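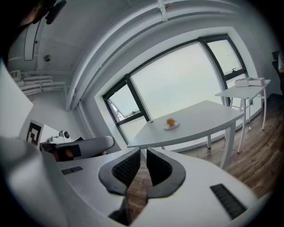
The back room, window end. Pipes and vent on the left.

Posted in: Home & DIY > Windows, Blinds and Curtains
3 min read

stondum_lodger
Moved into a flat on Stondumside in August and have been putting off the big window ever since. Dark frames, very bright, view mostly washed out by the glare. There's a broad white beam above it and a little white bracket already up there, which I have decided is a gift from the previous tenant. Wooden floor, so everything echoes. Do I go for curtains or blinds? Budget is whatever is left after the deposit, so think small.

kettle_and_co
Curtains. Long, heavy, lined. They'll help with the echo as well as the glare. I had blinds in my last place and it was like living inside a biscuit tin.

MarrowfatP
Disagree with the above. You've got pipes running along the wall into the corner. Hang a heavy curtain over those and you'll be paying to warm the back of a curtain, assuming they're heating pipes. Roller blinds, inside the recess, done in an afternoon.

kettle_and_co
An afternoon. I remember your thread about the Jevholm blinds. It ran to 33 replies and one of them was from your wife.

MarrowfatP
Those were faulty brackets and I stand by every word.

tilly_toolbox
Before anyone hangs anything on that bracket, find out what it's fixed to. One bracket is half a curtain pole at best. If the beam is concrete you'll want a hammer drill and some patience. If it's boxed-in plasterboard you'll want proper fixings, and low expectations.

stondum_lodger
Knocked on it. It made a knocking noise. What am I listening for?

tilly_toolbox
Hollow or not hollow.

stondum_lodger
Somewhere in the middle.

dunmoanin
I'd leave it bare. People pay good money for a window like that and then spend the next 30 years covering it up. Also keep whatever you buy clear of that vent unit on the wall. My brother-in-law draped a Cuesta voile over his and it flapped all winter.

kettle_and_co
Bare is fine until Wednesday night when the neighbours learn what you eat standing up.

stondum_lodger
They know already. Leaning towards the roller blinds, sorry kettle. Prostov do a made-to-measure one, will ring the landlord about drilling first.

MarrowfatP
Measure twice. Then once more, with your glasses on.

Contact us | Forum rules | Back to top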